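Metal buckets as planters, drainage holes or no? 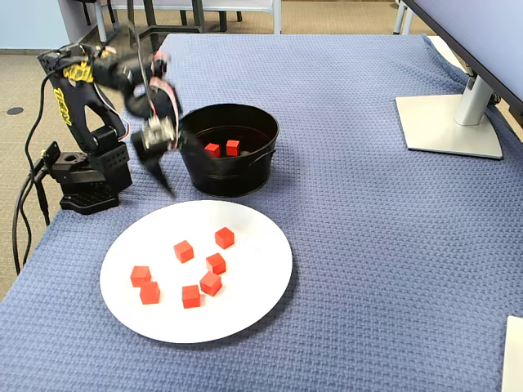

the black bucket, on the blue cloth

mossyporch
OK so I picked up a black metal bucket at the Mallwood flea market and I want to put a patio tomato in it. My sister says drill the bottom or the roots will rot. The guy who sold it to me says just put gravel down first and you're fine. I really don't want to wreck the thing with a drill if I don't have to (I paid 7 bucks, so it's not an heirloom, but I like it!). What do you all do?

tallgrass_jen
Drill it. Gravel just moves the soggy part higher up. I lost a rosemary that way and I still miss it.

Pelican30
Disagree, sort of. I've got mint in a bucket with no holes, going on 2 summers. You just have to water like a cheapskate. Stick your finger in the dirt, if it's damp walk away.

tallgrass_jen
Mint would grow in a shoe, Pelican.

Pelican30
Fair lol

r_nagano
Reiko Nagano here, I run the plant swap over in Sugawara. For a tomato I'm with Jen. They drink a ton in August but one good thunderstorm will fill an undrilled bucket and then you're tipping it out over your feet. My bigger worry is heat. Black metal in full afternoon sun gets hot enough to cook the roots along the side. Morning sun spot, or set a plastic nursery pot inside with a gap around it.

mossyporch
Ooh, the pot inside a pot thing! So then I wouldn't have to drill?

r_nagano
You'd still have to dump the water out of the bottom. I did it for one season and got tired of it. But yes, it works if you remember.

dutchoven19
Is nobody going to ask how big it is? A tomato wants way more dirt than people think. I put one in a bucket off the Idasero clearance rack and got a grand total of 2 tomatoes, both the size of a marble. Grow lettuce or a pepper in it and buy a big ugly tub for the tomato.

tallgrass_jen
Peppers do great in buckets, second that.

Pelican30
If you do drill, go from the inside out with a scrap of wood behind it, and start with a small bit. Painter's tape keeps it from skating all over. Then dab some paint on the bare edges or it'll rust.

mossyporch
Haven't measured it yet, I'll do that tonight. Kind of leaning toward a pepper now. Does anybody have a favorite that isn't super hot? My kid won't touch anything spicy

dutchoven19
Shishitos. Most of them are mild, every so often one bites you.

mossyporch
that might be a dealbreaker for the kid but I'd eat them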